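Gallery: The Bed and the Long Table, Clelton

Clelton has one big open room with a gray floor and white walls. Most of the furniture in it came in March as part of the Brakach refit, and this page covers the bed corner and the side of the room with the long table. The pictures can be used by anyone at Clelton for handouts or the notice board. Please keep the page title with them.

The building dates from 1945. The refit did not touch the structure, only the furniture, the wall panels and part of the lighting. Furniture was ordered from two suppliers: Raltari for the bed and its headboard, Caldeira for the tables and seats.

The bed corner

The bed is used for clothes work: laying out, smoothing and folding. A pair of blue trousers is spread flat across the middle, still slightly wrinkled, on a light green sheet with a beige cast to it. The headboard is gray, with vertical channel stitching, and curves around the corner of the bed. The strip at its left end is light wood.

A red bag with black straps is up against the headboard, and there is a snack package with an orange pattern in the corner near it. The paper at the lower right is a sheet of handwritten notes, next to a pink card.

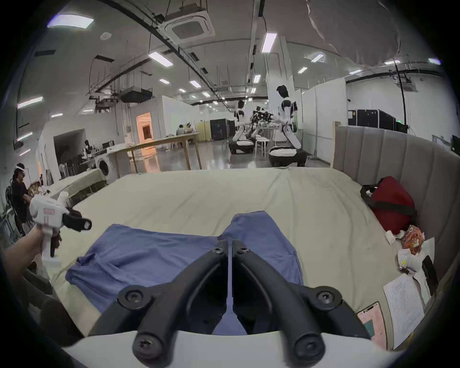 The long table and the left wall

The long table has a pale top and slim wooden legs. It replaced 2 shorter ones that never quite matched in height, and the gap between them used to catch sleeves and cables. The legs came with felt pads. One pad has been lost and is on the list to be replaced.

Past the table is the workstation against the wall. Seating here is mixed: a light wooden chair and a white stool are both in use. The tall beige partition panel went in with the Brakach order, and the white side table was already at Clelton.

The light green panels on the walls are there to cut the echo. They are not all the same size. The tallest is on the white column.

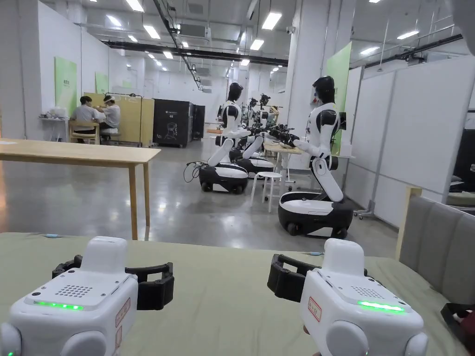 The table side of the room, with the workstation and the light green wall panels.

Notes on the furniture

Headboard: Raltari, gray upholstery. The channels collect lint, so use the narrow brush and go from top to bottom. No spray cleaner on the wood edge.

Sheet: goes in a cool wash. A spare in the same color is kept folded with the towels. The first one shrank a little and no longer reaches the corners on the window side.

Long table: Caldeira. The top marks easily under hot cups. Coasters were ordered in a pack of 100, which should last.

Wall panels: vacuum only, with the soft head. If a panel comes loose at a corner, leave it and report it. Pushing it back tends to bend the clip.

Spare parts, including 3 extra panel clips and the hex key for the bed, are in an envelope in the supply drawer. Put the key back after use.

More pictures will be added to this page when the shelving has been delivered. The lighting has its own page.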